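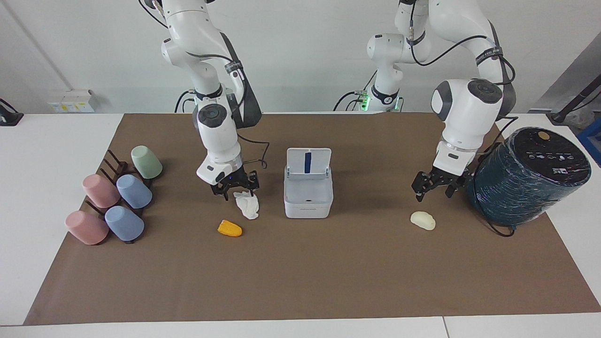 Plastic cups inverted on an upright-peg drying rack.

Search the help pages Enter a keyword Go

Reusable Plastic Cups: Washing, Drying and Storage FAQ

Applies to the Flullik and Welby cup lines sold by Vendine. Glass and steel items have their own pages. Text by Iulian Jitaru, last revised in May.

Which plastic are the cups made of?

Flullik cups are polypropylene. Welby cups are a clear copolyester. The resin code is molded into the base of each cup. The two materials differ in heat tolerance and in how they scratch, so check the base before following any temperature given on this page.

Can the cups go in the dishwasher?

Flullik cups can go on either rack. Welby cups go on the top rack only, away from an exposed heating element. Turn off the heated dry setting for both lines. Most warping reported to us happens during heated dry, while the wash itself is well within limits.

What is the maximum water temperature?

Flullik: 96 °C for short contact, such as a rinse or a hot drink. Welby: 80 °C. Neither line should be boiled in a pan. The base of the pan runs hotter than the water, and a cup resting on it will deform at the point of contact.

What temperature should I use for hand washing?

Any temperature your hands can stand is suitable. Use ordinary dish soap and a soft cloth or sponge. Do not use steel wool or powdered cleaners. Scratches hold residue and make the surface look cloudy.

Why do plastic cups come out of the dishwasher wet when the glasses are dry?

Plastic stores less heat than glass or ceramic and gives it up faster. After the final rinse a glass stays warm long enough to evaporate the film on its surface. A plastic cup cools first. Water also beads on plastic instead of spreading out, and beads evaporate slowly. Rinse aid reduces beading but will not remove it entirely.

Should cups be dried upside down or right side up?

Upside down, with an air gap under the rim. A cup standing rim-down on a flat surface traps humid air and can stay wet inside overnight. A peg rack, a wire rack or a ridged mat will all work. On a peg rack, the peg should support the cup from inside without gripping it. If the cup has to be pushed on, the peg is too wide.

How far apart should cups be on the rack?

Far enough that they do not touch. Where two cups touch, a line of water stays between them and leaves a mineral mark when it finally dries.

Can I towel-dry them?

Yes. Use a clean, dry, lint-free cloth and dry the inside before the outside. Change the cloth when it feels damp. A damp cloth used on a full load mostly moves water from one cup to the next.

What are the white spots on my cups?

Usually calcium left by hard water. Soak the cup in a mixture of equal parts white vinegar and warm water for ten minutes, then wash as usual. If the spots are still there when the cup is dry, the surface is probably etched or scratched and cannot be restored.

How do I remove stains from coffee, tea or tomato?

Make a paste of baking soda and water, spread it over the stain, leave it for an hour and wipe it off with a soft cloth. Tomato and curry pigments dissolve in oil and move into polypropylene. They often fade if the cup is left on a sunny windowsill for a few days. Do not use chlorine bleach on Welby cups.

How do I get rid of a lingering smell?

Wash, dry completely, and leave the cup uncovered in moving air. Most smells come from cups that were stacked or lidded before they were dry. The silicone ring in a lid is the other common source. Take it out and wash it separately.

Can I stack the cups?

Only when fully dry. Flullik cups have small ribs near the base that keep stacked cups apart. Welby cups do not, and can form a seal if stacked damp. To separate stuck cups, stand the outer one in warm water and fill the inner one with cold. Do not pry them apart with a knife.

Are the cups microwave safe?

Flullik cups may be used to reheat drinks, without the lid. Welby cups should not be microwaved.

When should a cup be replaced?

Replace it if it is cracked, if the rim is rough, or if the inside has scratches you can feel with a fingernail. Cloudiness alone affects only appearance.

Do the Baptiste lids fit both lines?

No. Baptiste lids fit Flullik cups with a size 2 rim. There is no lid for the Welby line at present.

Comments (3)

Domnica Marinescu
Vinegar soak worked on all but one of mine. Does the 80 limit for Welby include tea? I usually pour straight off the boil.

Iulian Jitaru
It does. Let the kettle stand with the lid open and check with a thermometer the first time, or use a Flullik cup for tea.

hillside_kitchen
Please add the peg width to the rack listing. I bought one from another store and the smaller cups jam on it. Also the baking soda paste took the coffee ring out but not the one from chili oil. It's on the windowsill now.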